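Two arm cell, yellow fingertips keep creeping off, what do you do about it?
Posted in Small Cells & Benches

Jelonmont
Looking after a two arm bench cell, arms side by side on an ali rail, floral walls (not my choice). Yellow fingertips on the grippers. One side keeps working outwards over a shift so the jaws don't meet square, then it starts missing small stuff. Big boxes fine. Padlock with keys is the worst, it gets the body but the keys hang up or it just pushes the lot along. 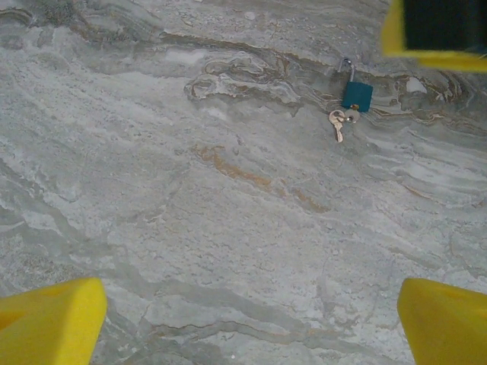 Tried pushing them back on by hand, lasts 200 cycles if I'm lucky. Tried double sided tape, worse. Re-zeroed the gripper twice in April, no change. Also the marble pattern top, could that be throwing the wrist camera off or is it only the tips? Need it going again by Tue 27 May and dont want to strip both arms if I can help it.

Adeel Kiani
Tips first, leave the camera alone for now. Had the same last year on ours.

Power off, arms parked low so nothing drops on you. Pull both tips off the bad side, even the one that looks ok. Wipe the metal underneath with IPA and let it dry properly, 12 minutes, go and get a tea. Tape residue is a killer, you'll have some left from before, scrape it off with a plastic card. Push the tips back on till they seat, then jaws closed on a strip of paper. Paper should drag the same top and bottom. If it doesn't, one finger is bent and no amount of re-zeroing will fix that.

Then check the cable loop over the wrist. Ours was too short and tugged the gripper round at full reach, looked exactly like a loose tip. Give it slack. Run both arms to the middle at slow speed, something box shaped between them, and watch the loops the whole way in.
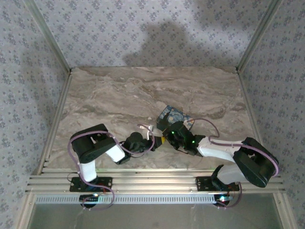

Both arms in at the middle, by the box.

If a loop goes tight before you get there, thats your problem. Re-clip it 3 cm further back and try again. Check the base plate bolts on the rail while your in there.

Tonia
Just buy new tips tbh. Gelport do them in packs of 6, we swap every month and never think about it.

Voicu
What Adeel said, but zero it AFTER the tips are on, cold. I did it before, twice, wasted a morning. As for the marble top, lay plain card over it and run the padlock again. Same misses = not the camera.

Jelonmont
Was the cable!! Left arm. Tips had tape gunk on as well. Card made no difference. Cheers all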